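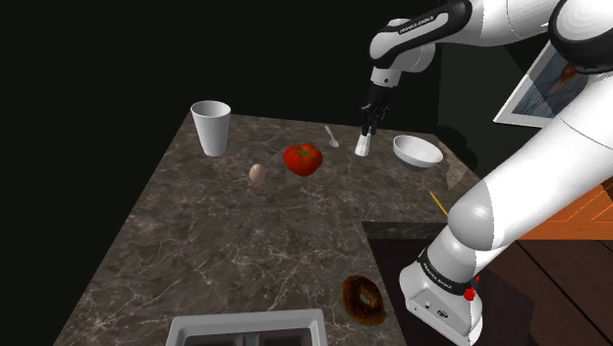
According to Orvokki Peltonen, a phone should have one screen of apps and the rest of it should be wallpaper. She has held this view for years and it has cost her at least one friendship.

Esko Saarela takes the other side. He writes most of the help pages for Ulent, a home screen app for phones, and he has 122 apps of his own, spread over seven screens with no folders at all. "I know where everything is," he told me. Then he spent a while looking for the calculator.

I had asked the two of them to talk about notifications, the little red numbers that sit on an app icon until you give in. Ulent's new version lets you turn them off in bulk, and the question was whether anyone should.

"All of them, tonight," said Peltonen, who tests the app from her kitchen in Eltness. "Go to Settings, tap Notifications, and go down the list. If it isn't a person trying to reach you, switch it off. A flashlight does not have news."

Saarela thinks this is harsh on flashlights. He prefers to leave the sounds off and keep the badges, so he can check in when he feels like it. I asked how often he feels like it. "Constantly," he said.

They do agree on the weather app. Both use Kiiskinen, and both have it set to send rain warnings and nothing else. You have to dig for that one. Open the app, tap the gear, tap Alerts, and turn off Daily Summary, Weekly Summary and something called Moments. Neither of them could tell me what a Moment is. Saarela left his on for three days to find out and got a message saying it was evening.

Peltonen's other tip is to wait before you allow anything. When a new app asks to send notifications, she says no, every time. "If I miss it, I can go back and say yes. I have gone back for my bank and for the bus."

"And for Fukuvport," Saarela said.

"Fukuvport is a word game, and it was my turn."

As for the bulk switch itself, it's under Ulent's Quiet menu, and you hold a finger on any icon to get started. Saarela wrote the instructions. He has not tried it on his own phone yet, he says, but he has a reminder set, and it has a badge on it.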